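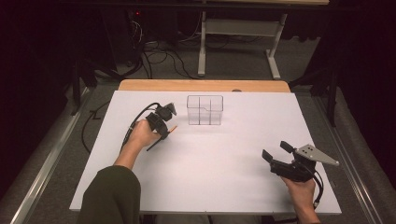
Start-of-session rules for two-handed gripper work

6 min read

I rewrote our bench rules in September and have been using them long enough to publish them. They cover recording with a hand-held gripper in each hand, one object on a white board, operator standing at the near side. Ruver is the name of our setup document; Tarigan is the script that checks the recordings.

1. Cables. Each gripper has its own cable. Before recording, move both grippers through the full reach of the task and watch the cables. A loop may lie on the board. It may not touch the object at any point in the motion.

2. Grip. Hold the handle with all fingers wrapped. Fingers stay behind the jaws. If you need to adjust your grip, stop the recording first.

3. Start pose. Both grippers over the board, jaws open, object beyond them. Hold still for 2 seconds. Tarigan rejects any take without the hold, and it is right to.

4. Clear containers. Transparent plastic on a white board has very little contrast. Check the edges in the preview before the first take and again after any change in lighting.

5. Batches. 200 takes per batch, then a break. Log drops as drops. Do not delete them.

The last batch under the old rules had 774 takes and no break, and I threw out most of the final third. I had grip changes in the middle of motions and no notes on when they began.

Rule 3 is still open. Korinley uses a longer hold and I have not compared the two.

Filed under: Robotics / Lab practice

© November 2021 | Contact | Back to top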